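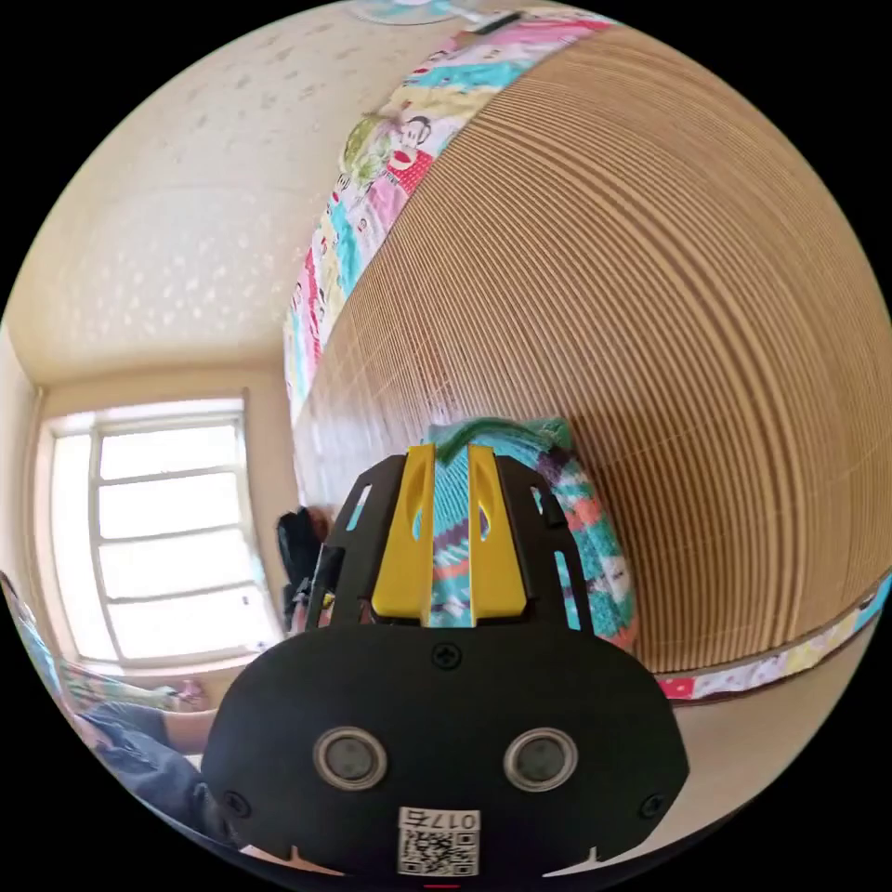
4. Comparing the two finger sets on household cloth

4.1 Why we moved to a furnished room

Our first plan was to do the whole comparison on the bench in Zakstead, and for a while that is what we did. The bench is a comfortable place to work, with good light and a flat top, and we grew fond of it. The trouble was that the Saraç fingers and the Weva fingers behaved so much alike there that we began to wonder whether we had built a test that could tell them apart at all. A cloth laid out on a bench top has very little around it to get caught on, and the person holding the gripper can come at it from whichever side feels easiest.

So in October we packed up the hand-held units and carried on in a bedroom in Flekbridge, with bedding, a slatted mat and hanging clothes within reach of one another. We left the room much as it was. The mat turned out to be a very useful surface for us, as its fine ridges give the tip of a finger something to ride over, and the patterned borders along its edges gave the camera plenty to look at. Of the 600 grasps reported in this section, almost 400 were done in Flekbridge and the remainder on the bench.

4.2 What was held and how

Each finger set was tried on six kinds of cloth item: a knitted sock, a thin towel, a pillowcase, a shirt, a quilted jacket and a heavy knitted sweater. We made 50 grasps per item with each set. Both sets fit the same open bracket above the gripper body, and swapping one for the other is a matter of a minute or two once you have done it a few times (the first few times it took us a good deal longer, and we would gently suggest that anyone repeating this work practise beforehand). The Weva fingers are the yellow ones, tall rectangular plates with a long oval slot near the top. The Saraç fingers are narrower and have no slot.

Nurhan Sezer and Necati Yüksel shared the handling, changing over whenever an item was finished. They were asked to close on the cloth, lift it clear of whatever it was lying on, turn the wrist once in each direction and set the cloth down again. We counted a grasp as good only if the cloth stayed between the fingers the whole way through. A corner that slid partway and was then caught again was marked as a slip, even when the person holding the gripper felt -- sometimes quite strongly -- that it ought to have been let off.

The camera rides on the tool, so the gripper body and both fingers stay in the lower part of its round view throughout. We kept this arrangement for both finger sets and did not touch the lens settings between them.
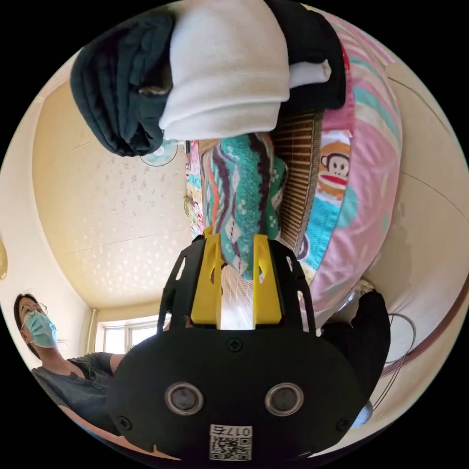 Figure 3. Weva fingers closed on a fuzzy knitted sock in the Flekbridge room, as recorded by the camera on the tool. The brown bamboo slat mat is to the right of the sock and hanging clothes are at the top.

4.3 What we found

On the bench the two sets were, as we have said, very hard to separate. In the bedroom they drifted apart in ways that we found interesting and had only partly expected. The Weva fingers slipped less often on the sock and on the heavy sweater. Necati's feeling, which the recordings seem to bear out, was that loose fuzzy cloth bunches up a little at the slot and settles there, where on the Saraç fingers it has only a flat face to lie against. We would not want to lean on this too hard, as we had just the one sock and the one sweater to go by.

With thin cloth the picture was the other way around. The Saraç fingers slid under the hem of the pillowcase quite neatly, while the wider plates tended to push the fabric ahead of them and needed a second try. On the mat this was made worse by the ridges when the fingers came in across them, and made better when they came in along them. Nurhan noticed this early and began turning her wrist to suit without quite meaning to, so we went back and asked both handlers to keep to a set direction for each item. The grasps made before that change were thrown out and done over, and they are not part of the total given above.

The camera told us something as well. A patterned item held close to a patterned background was harder to follow in the recordings, and our cloth tracker lost its edge more often over the bright patchwork than over the plain brown of the mat. The yellow fingers stood out well against both. We have thought since that painting the Saraç fingers a brighter colour would be a cheap kindness to the tracker, and we mean to try it before the next round.

We also looked at how tired people became, which we had not set out to do. Both handlers found the jacket hard on the forearm, and their last grasps of the afternoon were slower with either set. Sessions in the next round will be shorter, and the order of the items will be shuffled so that the jacket does not always come last.

Previous section Contents Figures References Next section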